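Do We Need a Tracker for a Rec Volleyball League?

Wed 2 December

Our rec league sent the spring packet out this week, and on page two, below the fee schedule and above the parking map, was a paragraph telling us that every player will wear a Fidodley on the waist during matches. It counts jumps. It also gives you a "load score," and at the end of the season there will be a leaderboard.

I've played in the Ondness league for a long time, mostly as a middle and lately as whatever the team is short of, and I have some doubts.

Start with the jump count. I wore one for a trial match back in July and it credited me with 236 jumps. I'm a generous person when it comes to my own vertical, but we played three short sets and I sat out most of the second. I asked the rep if it might be counting shuffles, or me hopping around after I jammed my thumb. He said the algorithm was very mature. Fine. What was it counting, then?

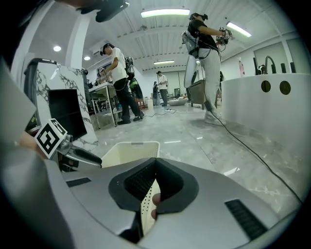 Then there's the price. The packet says 108 dollars per player for the season, "partly offset" by the league. Which part? Last year we couldn't get the league to replace a torn antenna on court two, and we played a whole month with a strip of tape on the net where it should have been. If there's money now, I'd like to see it spent on referees. We had matches last season where the guy calling the lines was also next up to serve for the other team.

Kyriaki Liapis, who captains Flindavano and is a much better player than I am, likes the idea. Her argument is that people our age get hurt from doing too much too fast after the break, and a number on a screen might make them ease off. I can see that. But the same people already ignore their knees, which are a pretty reliable alert system and come free. And I've met the guys on Cui. Show them a leaderboard for jumping and they'll be jumping in the parking lot.

What the rep told us

At the captains' meeting he said the system had been tested on 3,000 athletes. I asked what kind. College players, mostly. College players practice all week with a trainer standing next to them. We play on Thursdays after work and warm up by complaining. I'm not sure what one group says about the other, and he didn't seem sure either.

I also asked who keeps the data after the season. He said he'd get back to me, and I'm still waiting.

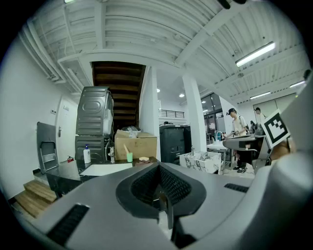

What I'd want before paying

A written answer on the data, first of all. Also a way to opt out without losing your roster spot, which the packet doesn't mention at all. And a simple check: film one set, have two people count the jumps by hand, and compare. We could do it in an evening, and I'd buy the pizza.

Seven of the captains have told me they'd sign a letter asking for that much. Kyriaki says she'll sign too if I take out the line about the parking lot. The fee is due before the first match, so if you're on a roster and have an opinion, tell your captain soon.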